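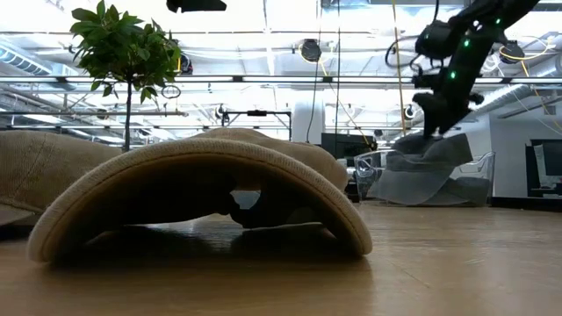 How often does a wool sweater need to be washed?

Two or three times a season is enough for most people, provided the sweater is aired out between wearings and worn over a shirt.

Aurelia Sandu gives that answer several times a day at Tingate, the knitwear repair shop she opened nine years ago above a shoe store. Customers bring her sweaters that have felted, stretched or faded, and most of the damage happened in the laundry room.

"People wash a sweater like they wash a towel," she said. "Wool doesn't hold on to smells the way cotton does. Hang it over a chair by an open window for a night and it's usually fine."

The shop takes in 200 pieces in a normal month. October is the busiest, when the cold weather clothes come out of storage and the moth holes get noticed. A small hole costs $37 to close. A new cuff costs more, and the price depends on the yarn. Sandu keeps a wall of odd balls and half-used cones for matching colors, many of them from Lirora, a mill that has since closed.

Her advice on washing is short. Use cool water and a small amount of wool soap. Press the sweater under the water and leave it alone for ten minutes. Drain the sink, roll the sweater in a dry towel and lean on it. Then lay it flat, pull the sleeves to their right length and turn it over the next day.

She has no strong feelings about machines with a wool cycle — her own sweaters go through one — but she won't put anything hand-knit in hers.

Pilling is the other common complaint. Short fibers work loose at the elbows and under the arms, and soft yarns pill more than firm ones, whatever the price tag says. A fabric comb takes care of it. Sandu doesn't recommend razors, which account for a good share of the holes on her bench.

For summer, she stores everything clean and folded in cotton bags with the tops tied shut. Cedar blocks are fine, she said, but moths go for dirty wool first, so the last wash of spring is the one she never skips.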